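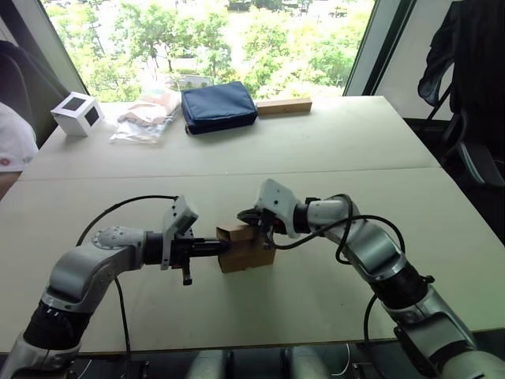 Two-arm handling, part 3: what the grip force did to the numbers

2025-02-14

I said in the last post that I would write up the handover results once the second batch of training runs was done. They finished last week, so this is the write-up. It's mostly for the people who asked about the force term, and for me, so I can find it again in May when I start on the next piece.

The short version: the policy that sees grip effort from both arms completes the two-handed lift in 86 percent of trials. The policy without it gets 70. Same demonstrations, same network, same training length. The only difference is two extra numbers in the input, one per gripper.

Why I bothered

A small cardboard box is an awkward thing to hold with two parallel grippers. It's light, so the arms don't feel much weight, and the sides give when you press on them. If one arm squeezes harder than the other, the box turns a little between the fingers. The wrist cameras see that turn, but they see it late, and by then the other arm has often started to follow. I had plenty of recordings where both arms drifted the same way for a second or two and then the box dropped.

My first idea was that the images weren't sharp enough. I spent far too long on that. Doubling the wrist camera resolution made training slower and changed the success rate by less than the spread between seeds.

Setup

The data is 2,692 demonstrations, all teleoperated, all starting with the box on the table. Most came from the Gukevwood lab and the rest from Brerneck, where the table is a little lower and the light comes from the other side. I kept both sets. An earlier model trained on Gukevwood data alone did fine at home and badly everywhere else.

Each demonstration has the head view, both wrist views, joint positions, and motor current at each gripper. The current is what I use for grip effort. It is not a real force reading. It's noisy, it depends on how fast the fingers are closing, and the two grippers don't agree on what zero means. I subtract a resting value for each gripper at the start of every episode, then smooth it over a short window. That's all the processing there is.

The policy predicts a short chunk of actions for both arms together. I tried separate policies with a shared image encoder, which is how the Sleiman code is laid out by default, and it was worse with or without the force input. One arm would commit to a height and the other would be a bit behind. I've gone back to one output for both arms and don't plan to revisit it.

What changed

With the grip input, the failures look different. The slow turn in the air is nearly gone. When one side starts to squeeze harder, the other side now closes a little to match, and the box stays level. What's left is mostly missed first contacts, where a finger lands on a top flap and pushes it in before the grip is set. The force term can't help there, as the fingers haven't touched anything yet when the mistake is made.

Soft objects are still poor. I ran a small set with pouches and the policy squeezes until the fingers are nearly shut, then waits. It has learned that a good grip has a certain current, and a soft pouch never gets there. I don't have a fix yet – more data on soft things is the obvious one, and also the dull one.

Things I'd be careful about

The resting value matters more than I expected. If an episode starts with the fingers already touching something, the baseline is wrong for the whole run and the policy does worse than the plain version. I now open both grippers fully before recording it.

I've also only tested this on one pair of arms. The Rodano grippers we have on order report current in a different way, and I'll have to redo the scaling before I can compare anything. The config files and the evaluation script are in the same folder as last time, under the new date.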